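4.2 Small tables in rooms with hard walls

Of the 24 rooms in the Clundby set, the ones we kept coming back to were those where a single table had been given a brick wall to lean on and very little else to do. It is a homely arrangement, and people seem fond of it – a lamp, a cup, perhaps one more small container, and plenty of bare top left over for whatever the day may bring. 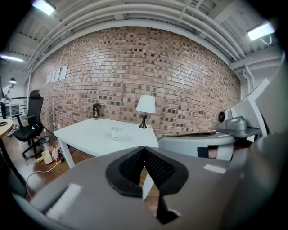 Figure 4. White table with lamp and cup before a red brick wall; office chair at left.

We call the bare part of the top the "resting share," following the wording of our earlier Amholm survey, and we were pleased to find how well the term traveled. In a room like the one in Figure 4 the lamp keeps to the back and the cup stands well out on the white surface, within easy reach of anyone who pulls up a chair.

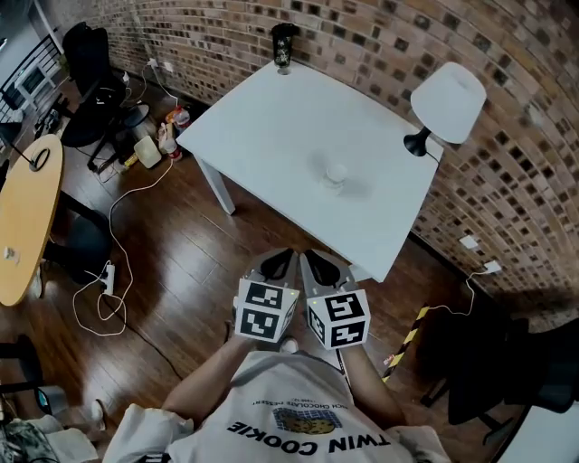 The lamp deserves a word of its own, for it is the one thing on such a table that is tied to the wall by a cord, and a corded thing tends to choose its corner first and let the others settle afterward. In 16 of the rooms the lamp had a back corner or a side to itself, and the people we spoke with in May told us, very kindly and at some length, that they would not dream of moving it. Cups were another matter – they wandered freely, and we coded their places anew at each visit.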